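Mugs, again

I said in August that I would deal with the mugs before I dealt with anything else in the kitchen, and I have finally done it. It took most of an evening, which is more than I had planned for.

The trouble with our mugs was never that we had too many, although we did. It was that they lived in three places. There were the ones on hooks under the cupboard, the ones inside the cupboard, and the ones on the draining rack that never got put anywhere. If you wanted a particular mug you looked in all three and then used a glass.

So I took the lot out and put them on the kitchen table. Anything chipped on the rim went straight in a box. Anything with a loose handle went the same way, including one I glued two years ago in Udmont and have been nervous of ever since. The Flarner ones with the thin walls are nice to look at but they burn your fingers, so they went to the charity shop on Arellano Road, along with a jug.

What stays out now is one set of plain coloured mugs and cups with nothing written on them. I did think about keeping them all white so they matched, but with plain white ones people put them down and can't tell whose is whose. With colours you just remember you had the yellow one. My sister always takes the grey.

The other change is the tray. I had been using a tea towel folded in half next to the sink, which gets soggy and then smells. A plastic tray with rounded corners is easier. You can rinse it, and when the mugs are needed you can carry the whole thing to the table in one go. I looked at a wooden one from Loltis first, but it was £30 and I could see it going black at the corners by spring.

I have tried keeping them on the tray and keeping them in a row at the back with the tray left clear, and I still go back and forth between the two.
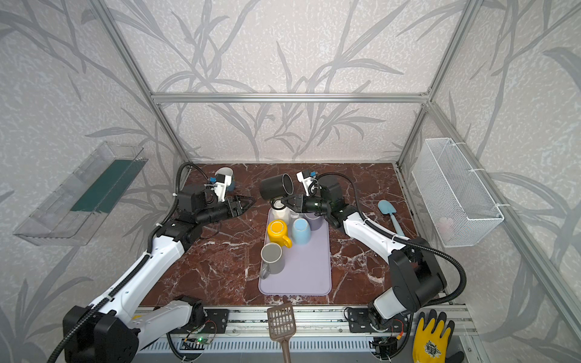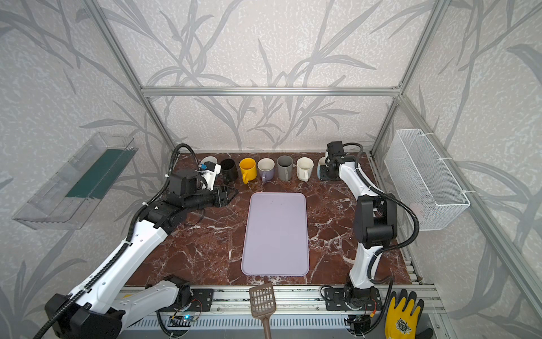 Lavender is a better colour for a tray than I expected, especially on the red-brown marble. Iresha Sheikh told me I would be back to hooks within the month, as a row along the back only works if everybody in the house bothers to push their mug right to the wall, and in her house they never did. She may be right. I have left the hooks up for now, and the oven gloves are on them.

A few notes for anyone doing the same job.

Tea stains inside pale mugs come off with bicarbonate of soda and a damp cloth. I leave the paste in for 10 minutes. It doesn't shift everything, and the cream ones are always the worst for it, but it is good enough for daily use. Don't use a scourer on a matt finish. I did that to a black one years ago and it went shiny in patches.

Upside down or right way up is a matter of taste. Upside down keeps the dust out. Right way up they dry faster on the inside. I put them upside down if they are going to sit for a day or two and don't worry about it otherwise.

Wipe the shelf before you put anything back. I forgot, and had to take them all off again.

I have not touched the glasses. There are more than 30 of those if you count the ones in the sideboard, and some were my mother-in-law's — so that will need a conversation first. The plates are fine as they are. The drawer with the lids in it is not fine, and I will probably do that next.

Comments

Glenys Maihi
We did ours at new year and got rid of half. I don't miss a single one except a blue one with a big handle, which I think about quite often.

Pip
Denture tablets for the tea stains. Drop one in with hot water and leave it overnight.

Glenys Maihi
Pip, does that work on coffee as well?

Pip
Yes, but you might need 2.

Marrow_lane
Please do the lids drawer. Mine won't shut.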